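The bin at the end of the bench

Sorting small parts is dull work, and most workshops put it off until the drawers won't shut. At Galbraith, a repair shop in Gokness that mends lamps, radios and kitchen scales, it was put off for six years. This March the shop closed its doors to customers for 16 days and went through everything it had.

The stock had built up the way it does in any repair trade. A lamp comes in, a switch is replaced, and the old switch goes in a tin in case the spring is any good. Screws left over from one job are tipped in with screws from another. By the time the shop stopped to look, there were 70 tins and jars on the back shelves, and the labels on many of them had been wrong for years. One marked "fuses" held curtain hooks.

The method they settled on was simple. Each tin was emptied into an open plastic bin on the bench, and nothing else could be opened until that bin was clear. Parts were picked out by hand, looked at, and put into one of four trays: keep, test, scrap metal, rubbish. Anything that couldn't be named within a minute went to rubbish. That rule caused more arguments than any other.

A bin suits the job better than a bare bench. Small cylinders roll, and a spring dropped on the floor of a workshop is gone for good. Raised sides keep things where they are, and a pale or bright base shows up dark parts that would vanish against a darker worktop. The shop tried grey bins first and gave up on them after two days – too many black caps and washers were being tipped out with the dust. 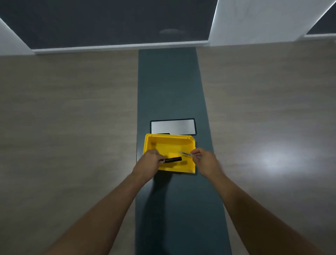 Two days a tin is what it took me, writes Rornov, a reader who sorted a garage last winter, and I would say don't throw out what you can't name. Put it in a jar with the date on and look again in a year. I found the missing foot of a sewing machine that way.

The shop disagrees, at least for a business that pays rent on its shelves. A jar of unnamed parts is how it got into trouble in the first place. At home, where there is one garage and no customers waiting, the jar may do no harm.

Both sides agree about handling. Parts should be lifted out one or two at a time. Stirring a pile with a finger feels quicker, but the heavy pieces sink and the same screws come up again and again. Thin metal parts need some care, as a bent pin is easy to miss and a sharp one isn't.

By the end, the 70 containers had come down to 18. They now stand on two shelves beside the bench, with labels written in pencil so that they can be changed. The scrap metal filled three buckets. The keep tray turned up a set of knobs the shop had been trying to buy since before Christmas.

Galbraith plans to go through the shelves again next March. Until then, odd parts go into a single tin by the till, and when it is full somebody has to empty it before going home.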